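Clorulbridge Community Board > Home and Garage > Storage and tidying

Thread: Is the "one block, one basket" method worth the bother?

gravel_pete
Posted March 2019

My sister swears by this. You stand a plank on end to mark where a pile stops, put a basket next to it, and anything past the plank goes in the basket or goes out of the house. She got it from a Renaud leaflet and now talks about little else. I have a spare room with a grey carpet I'd quite like to see again, but I can't see what the plank does that my own eyes don't. Has anyone kept it up for more than a fortnight?

Takumi Ebihara
Reply 1

Kept it up since June, so yes. The plank matters more than you'd think. It wants to be plain wood, tall, and square at the bottom or it goes over every time you brush past. Mine was an offcut and cost nothing. Don't buy the Hunero one, it's the same thing with a logo. 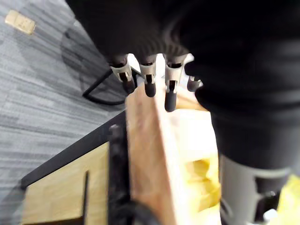
Pale wood, stood on end, light grain.

dormouse_64
Reply 2

Sorry, but that is a bit of wood. I could do the same with a cereal box. The whole method reads to me like someone had planks to sell.

Takumi Ebihara
Reply 3

A cereal box gets moved. You'd be surprised how much harder it is to cheat with something that has a bit of weight to it.

dormouse_64
Reply 4

I would be surprised, yes.

Léonie Rolland
Reply 5

I'm with dormouse on the plank but I'd stick up for the basket. We used cardboard boxes for years and all that happened was that things went in and were forgotten, as you couldn't tell a full one from an empty one without lifting the flaps. With slotted sides you get some idea of what's in there. White plastic also wipes clean – wicker doesn't, and it snags on jumpers.

My two complaints. Small stuff finds its way out through holes, so pens and screws need a tub of their own. And the cheap ones bow in the middle once you load them with books. I had a Gravico that lasted 11 weeks.

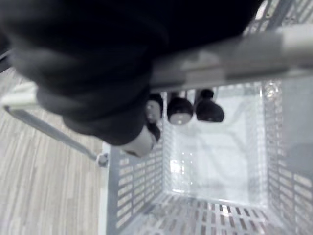
Re: baskets (split from above by moderator)

gravel_pete
Reply 6

What size are people using? The leaflet says one per room, which sounds hopeful. I reckon I've got about 100 things on that floor and most of them are awkward shapes.

Léonie Rolland
Reply 7

Straight sides and a flat bottom, whatever fits through your door with you carrying it. I wouldn't go by the leaflet. One per room was written by somebody with very little in their rooms.

dormouse_64
Reply 8

Or skip the basket and carry each thing to where it lives. Same number of trips in the end, and you don't finish up with a basket of odds and ends sat in the hall until Christmas. Ask me how I know.

Takumi Ebihara
Reply 9

It isn't the same number of trips. You sort once and walk once. I do agree about the hall though, ours has been there a while.

gravel_pete
Reply 10

Right, so the man who recommends it has a full basket in his hall. Noted.

Can I ask about the carpet side of it? The leaflet says clear the floor first and leave shelves for later. I'd have thought the other way round, or where do you put anything?

Léonie Rolland
Reply 11

Floor first, I'd agree with them there. Grey carpet hides an awful lot of fluff, and you only find out when you get down to it with the hoover. Do one corner, hoover it, then see if you can stand to put anything back.

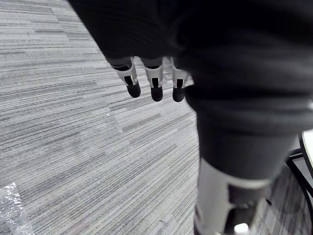 Streaky grey carpet.

dormouse_64
Reply 12

Fine, floor first. I'd have told you that for free and without a leaflet.

gravel_pete
Reply 13

I'll try the floor and a basket and leave the plank in the shed. If my sister asks, it fell over.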